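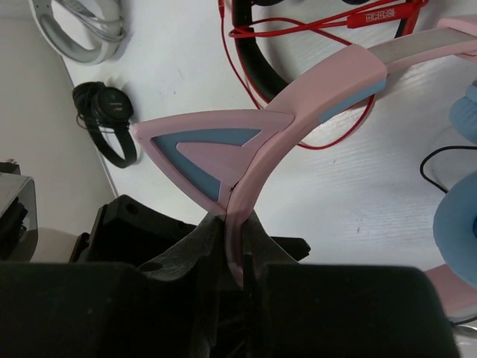
My half of the project was the shopping list, and I got the half with the arguments in it. Our group had a budget of $3,000 to turn a borrowed arm into a sorting station for the school's lending shelf, and Si-eun Tak handled the code while I handled the spending. I started out thinking the gripper would eat most of the money. Then we began trying real stuff from the shelf, like the pink headset with the cat ears, and I rewrote my spreadsheet that same evening. Two plain black finger blocks can pinch a headband (it's a pretty narrow thing to grab!), so the expensive hand dropped way down my list.

## What I priced

I asked for quotes on two grippers, the Cevoder and the Prondik. The Cevoder comes with soft pads and a longer warranty. The Prondik is cheaper, but you pay extra for the mounting plate, and I missed that the first time and had to redo my totals. Lesson learned: read page two of the quote.

In the end I asked for neither one. We're keeping the fingers we've got and buying a set of 6 spare rubber pads to test on slippery plastic. If the pads are a flop we're out 20 dollars, and I can live with that.

## Where the money goes instead

- Bins and dividers, so headsets don't end up in one big pile
- Cable ties and clips (loose cords are my number one enemy)
- A second camera to look down from over the table
- A Numo power supply with an emergency stop
- Spare pads, see above

The cable stuff was Si-eun's idea and I fought it for a while, because it felt silly to put clips in a robotics budget. But a cord looped around somebody else's headphones is a planning problem too, and clips cost next to nothing compared with more than 5 hours of extra coding.

## Still open

I haven't settled on the camera. The Ji model has the better picture, but its bracket doesn't fit our pole, so I'd need to add a bracket or ask the shop class to make one. I also need to leave something aside for shipping, which I forgot completely in my first draft (oops). My plan is to send in the order for bins and clips first and hold the camera money until May, when Si-eun will know how much the arm can see on its own.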